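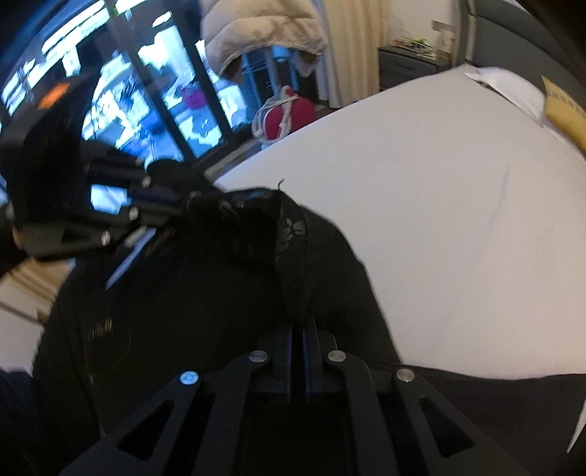 Mio Ichikawa wondered first whether the label was still in it, and said most of what follows depends on that. It isn't, I'm afraid. My aunt cut it out years ago.

Folding a soft black top with a flower panel, without creasing the panel

Posted by Wukholm

I have a black top in a very soft, slippery sort of fabric, with a strip of little gray flowers and leaves running down it. I fold on the bed like I always have, and every time I open the drawer there's a hard line straight through the flowers. I've tried halves, I've tried thirds, I've tried rolling it, and my sister says just hang the thing, but I have maybe 12 hangers and they are all spoken for. Also there's a loose thread at the top edge that I keep wanting to snip. Can I? I'm packing for a trip in April and would love to get this right before then.

3 replies

Mio Ichikawa

Well, without the label we'll treat it as delicate! Lay it face down on the bed and smooth it out from the middle with your palms, and take your time over that, because a soft fabric will creep back into a heap if you hurry it. Then fold each side in toward the back, stopping short of the flowers, so the strip ends up flat on the front with nothing bent along its length. Last, bring the bottom up over a rolled hand towel – a thin one is plenty – so that the one fold crossing the panel is a soft curve. I keep mine on top of the pile, never underneath the jeans.

Please don't snip the thread until you know what it belongs to. If the flowers are stitched on, it may be holding a petal. Turn the top inside out, put a needle through right where the thread comes up, and pull it to the back. A small knot there and you can forget about it.

Yalçınkaya

just roll it. I roll everything

Tutent

Rolling is fine for T-shirts, but on mine the panel came out rippled, so I'm with Mio on the towel. One thing to add: a white sheet is lovely for seeing what you're doing with black clothes, but it gives them lint, and then you spend 16 minutes with the sticky roller. I put an old dark pillowcase down first. And if there's already a line in the flowers, hang the top in the bathroom while you shower and leave it overnight before you think about the iron.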